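## 4. Preparación de la mesa y de las pelotas

Esta sección cubre la colocación de la superficie, la revisión de las pelotas de tenis y el reparto inicial sobre la mesa. El montaje de las patas se describe en la sección 3.

### 4.1 Superficie

1. Limpie el tablero Alterness con un paño de microfibra apenas humedecido. No utilice disolventes ni ceras: una superficie encerada altera la rodadura.
2. Compruebe la nivelación en los dos ejes. Coloque una pelota en el centro y suéltela sin impulso; si se desplaza, ajuste los pies roscados y repita la prueba.
3. Deje un paso libre mínimo de 500 mm en todo el perímetro.
4. Apague los ventiladores de techo y cierre las rejillas orientadas hacia la mesa.

> **Nota.** El tablero se suministra en color marrón liso, sin líneas ni marcas. Si necesita referencias de posición, use cinta de papel de 7 mm y retírela al terminar la jornada.

### 4.2 Revisión de las pelotas

Utilice solo pelotas con el fieltro entero. Las pelotas muy usadas pierden pelo y dejan residuos que se acumulan en el borde del tablero.

1. Extraiga las pelotas del envase y déjelas reposar a temperatura ambiente.
2. Pase la mano por la costura. Descarte cualquier unidad con el fieltro levantado – aunque sea en un tramo corto.
3. Realice la prueba de bote desde 200 cm sobre suelo duro. Separe las unidades que boten claramente menos que el resto del lote.
4. Anote el lote y el resultado en la ficha 349.

> **Precaución.** No lave las pelotas. El fieltro mojado mancha la superficie y tarda en secarse por dentro.

### 4.3 Reparto sobre el tablero

1. Deposite las pelotas una a una, sin dejarlas caer. Espere a que cada una quede inmóvil antes de colocar la siguiente.
2. Mantenga las pelotas alejadas del borde. En la versión Danport, que lleva canto recto, una pelota en movimiento no encuentra tope.
3. Retire del tablero envases, paños y herramientas.
4. Ilumine la mesa de manera uniforme. Las sombras sobre el marrón son suaves, pero pueden ocultar restos de fieltro.
5. Al recolocar una pelota, levántela por completo. No la arrastre. Manténgala a poca altura sobre el tablero hasta que se encuentre en su nueva posición.

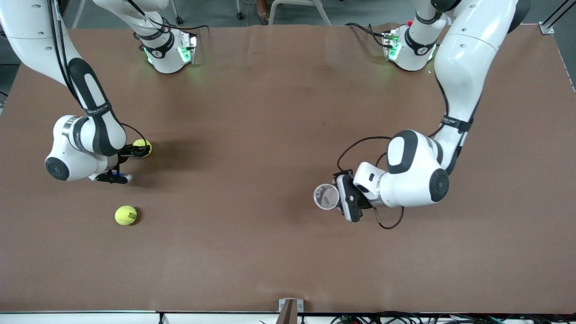

### 4.4 Recogida y almacenamiento

1. Retire primero las pelotas sueltas y después pase un cepillo blando por toda la superficie, siempre hacia el mismo lado.
2. Guarde las pelotas en la caja Ota, con la tapa cerrada y lejos de la luz directa. El amarillo fluorescente se apaga con la exposición prolongada.
3. Cubra el tablero con la funda. No apile nada encima.

Para recambios de fundas y pies roscados, diríjase a Khasawneh e indique el número de serie grabado en la cara inferior del tablero.

*Revisión del texto: Hafiz Nugroho, 29 de agosto de 2026*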